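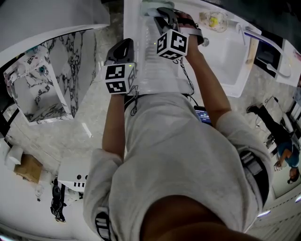

4.2 The Drarden hand-held kit in everyday rooms

The Drarden kit, sold by Prumevia, is one of the 2 commercial packages we reviewed for collecting manipulation data without a robot on site, and it is the one we ended up spending the most time with. The idea will be familiar to most readers: the operator holds a gripper in each hand and goes about an ordinary household job, and the pose of each gripper is recovered afterward and used as a training signal for a two-armed policy. What we wanted to know was how well the kit puts up with the sort of rooms people live in, where surfaces are shiny and there is seldom as much elbow room as one would like. The sink counter in Figure 3 is a fair test of this, with a basin set into a white countertop, a curved faucet leaning over it and a tall ridged container standing between the two grippers, so that both arms have to reach forward into a space that is already partly spoken for. Each wrist carries a white cube with black square markers on its faces, and it is these cubes that our tracking results depend on.

Figure 3. Work at a sink counter with a gripper in each hand. A phone with a lit screen is tucked at the waist.

We recorded 241 episodes with the kit over the course of October, using 5 operators who had never handled it before. Training was pleasantly short. Most of our operators were comfortable after 23 minutes of practice, which is the length of the guided session in the Prumevia manual, and we saw no reason to extend it. The part that took longer to learn was keeping the cubes turned so that at least one face stayed readable - people naturally roll their wrists inward when they reach for something low, and a basin invites exactly that motion. We found that a gentle spoken reminder at the start of each episode did more good than the printed card supplied with the kit, though the card is nicely made and we kept it nearby all the same.

Tracking was steady over open countertop and less so close to faucets and tall objects, where one cube could be hidden from view for a moment. The Usman software that comes with the package fills short gaps by interpolation and marks the longer ones for review. We were glad of the second feature in particular, and would encourage anyone buying the kit to leave it switched on, even though it slows down the export.

Comfort deserves a word too, as it seldom gets one in papers like ours. Operators liked the balance of the grippers but grew tired in the forearms toward the end of a long session, and several asked for a rest between tasks. The competing Flevwood package is lighter in the hand, but its jaws open less widely, and our operators had trouble getting them around larger containers. We return to this difference in Section 4.3, where the same household tasks are repeated with the Flevwood grippers.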